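Keeping a household cash reserve: working tips

Hold the reserve in an account separate from the one that pays the bills. A transfer that takes a day to clear is acceptable for most of it. Keep 2 weeks of grocery money in the bill account as a float, and top it up on payday only.

Check the rate on the statement against the rate quoted at opening. Introductory rates lapse without a letter in many cases. Record the end date on the kitchen calendar when the account is opened. A $100 monthly deposit set up as a standing transfer gives a balance of $1,200 after a year, before interest.

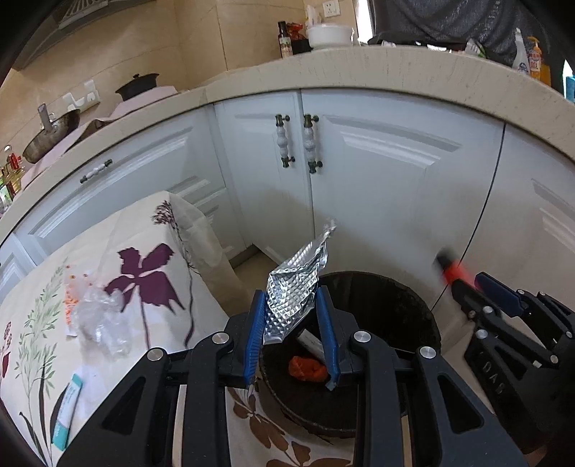 Page last changed: Tuesday, July 5, 2022

Weekly saving works equally well. Divide the yearly target by 52 and round up to the next dollar. Move any surplus in December, after the holiday bills have posted.

Compare accounts by annual percentage yield. The nominal rate leaves out compounding and will read slightly lower. Read the fee table next. A monthly maintenance fee can exceed the interest on a small balance.

Paper statements can be shredded once the annual summary has been checked against them. Tax forms go in a separate folder, labeled by year.

Corrections to Kanokwan Wiriya.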